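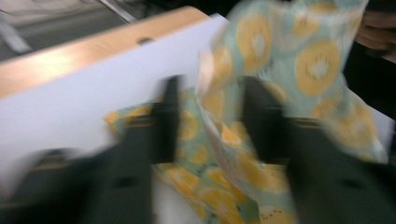
I bought the Drumaser hand gripper kit in December, for 339 euros, and I have used it for two months now. The set has two grippers and a small program for recording your movements, made by Nirero.

**Good:** the handles are light and my wrist does not get tired. Thin cloth and folded bags are the hardest things in my list, and the fingers hold them well if you close slowly.
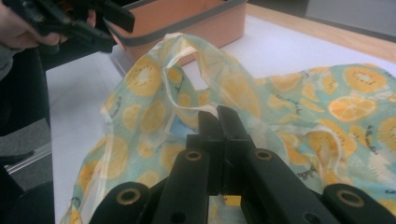
**Less good:** the manual is poor, and 6 of its pages repeat the same drawing. My colleague Lalit Bisht prefers the older Lodach model - it opens wider, but it is also heavier.

I give it four stars. For stiff boxes I would buy the cheaper one.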